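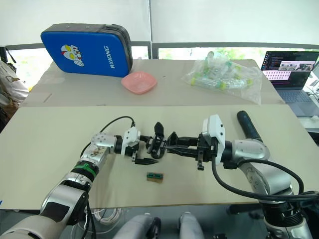 Painting an old table is one of those jobs I put off for years because I thought it would come out streaky and sticky, and the first one did! I've done five of them now, the last three well enough that I let people put their elbows on them. Before we get to the sanding, though, let's talk color, because a work table isn't the same as a hall table and you're going to be hunting for small stuff on it. I'm a big fan of light beige. A little brown block with a green strip along the top shows up right away on a pale beige surface, and so will your dropped screws, beads, pencil stubs and whatever else you lose. My first table was dark brown and I spent half my life patting it with my hands, looking for needles.

White works too, but under a bright lamp I find it hard on the eyes by the end of an evening. Go a shade or two warmer and you'll be happier. Bring home a few sample cards, lay them flat on the table (flat, please, not taped to the wall) and look at them once in daylight and once with your lamp on. My favorite in the shop at Pemell looked pink at home after dark. I mean really pink, like a ham.

What you'll need

A bucket, dish soap and a couple of rags
Sandpaper, 100 grit and something much finer
Wood filler and an old butter knife
A bonding primer
Satin paint made for furniture or trim
A clear water-based topcoat
A small foam roller, a tray and one decent angled brush
An old sheet for the floor

Step one: wash it

Wash it more than you think it needs. Kitchen tables have years of butter on them even when they look clean, and paint won't stick to butter. Warm soapy water, then plain water, then a dry rag, and do the edges and the underside of the lip where everybody's fingers go. If someone has been using spray polish on it, wash it again. Then leave it alone overnight.

Step two: take a look at what you've got

Run your hand over the whole top. Dents and old screw holes get filled. Press the filler in with the knife, leave it a bit proud, and let it dry all the way through (the tub will tell you how long, and deep holes take longer than the tub says). Loose veneer at the corners wants wood glue and a clamp, with a scrap of wax paper in between so you don't glue your clamp on. Ask me how I know.

If the table is old and already painted, get a lead test kit before you sand anything. They're cheap. If it comes up positive, stop there and look up your local advice on lead paint.

Step three: sand

Start with the 100 grit. You don't have to get down to bare wood, you only want the shine gone. Go with the grain, keep the pressure even, and don't lean on the corners or you'll round them off. I wear a dust mask and open the garage door, and I still find dust in my ears.

When the whole top looks dull, wipe it with a damp rag and let it dry. Tip your head down to table level and look across it toward a window. Any spots still shining? Hit those again.

Step four: prime

My neighbor Hằng Lục talked me into a proper bonding primer after watching my first table peel like a sunburn, and I've never skipped it since. She used to refinish chairs for a little place called Trình and she has opinions. Stir it well, brush the edges first, then roll the top in long passes from one end to the other. Thin is good! It'll look patchy and you'll want to fix it. Don't.

Once it's dry, give it a very light pass with the fine paper. It should feel like an eggshell. If brown stains are coming up through the primer, that's tannin or old varnish bleeding through, and you want a stain-blocking primer over those spots before any color goes on.

Step five: paint

Pour a little paint in the tray and load the roller until it's wet but not dripping. Roll one strip the full length of the table, then the next one overlapping it a bit, and keep moving so the edge never dries on you. When you've covered the top, go back over it once with almost no weight on the roller, all in one direction. Then walk away. I go and make tea, because if I stay in the room I start poking at it.

Check for drips along the edges after 30 minutes. You can still catch a fresh one with the brush at that stage if the paint's slow, but if it's gone rubbery leave it and sand it off later.

Two coats will usually do it over primer. Pale colors over dark wood might want a third. Follow the can for time between coats, and if it's damp out, give it more. I painted one in November in an unheated garage and it stayed tacky so long that a moth moved in.

Step six: topcoat

A work table gets scraped, so seal it. Use a water-based clear coat, since the oil-based kind can turn a nice beige kind of yellow. Stir, never shake – shaking fills it with bubbles and they dry right where you can see them. Brush or roll it thin, sand lightly between coats with your finest paper, wipe off every bit of dust, and go again. I do three coats on the top and one on the legs.

Then comes the waiting. Dry to the touch isn't the same as hard. I give mine five days before anything goes on it at all, and a few weeks before I'd leave something heavy sitting in one spot. Keep hot mugs off it until you're well past that.

If it goes wrong

Roller marks: your paint was drying too fast or you pressed too hard. Sand flat and do another thin coat.

Peeling: something greasy was under there. Scrape it back, wash, prime, and start that patch over.

Fuzzy little specks: dust. Let it harden, sand them off, and sweep the floor the day before next time, not the same morning.

Save the leftover paint in a jam jar with the color name written on the lid. You'll want it the first time somebody drops a hammer.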